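Week 3: Depreciation, or where the money goes while you sleep

Read chapter 4 before the problem session. Reading it during the problem session has been tried.

Last week we left the Lindemann bakery with a new oven and a nagging question: if the oven cost a pile of cash in November, why does it hardly dent November's profit? The short answer is that the bakery swapped one thing it owned (cash) for another (an oven). The cost shows up bit by bit, over the years the oven is expected to last. That slow drip is depreciation. No money leaves the building when you record it, a point that roughly half of you will deny on the midterm.

Straight-line method. Take the cost, subtract what you expect to get for the thing at the end (salvage value), divide by the useful life. Suppose Saler Catering buys a mixer for $1000, plans to use it for 24 months, and expects to sell it for $161 to someone less fussy. The amount to spread is $839, or $34.96 a month. Write it down, repeat until the mixer is fully depreciated or you are.

Small stuff. In theory anything that lasts more than a year should be spread over its life. In practice a firm sets a dollar limit and treats everything under it as an expense on the day it is bought. Reinhold Fuchs, who taught this course before me, once made a class depreciate a stapler. We will not be doing that.
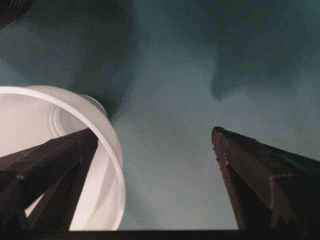 Fig. 3. A plastic cup: expense it and move on.

Useful life is a guess. It is a guess made by adults in an office, and it gets audited, but a guess all the same. If it changes, you change the charge from now on and leave the past years alone. Students love going back to fix the past. Resist.

Land is not depreciated. It doesn't wear out. The parking lot on top of it does, as anyone who parks behind this building can confirm.

For next time: problems 3 and 5, and the Akau trucking case. Show your work, including the parts you hope I won't read.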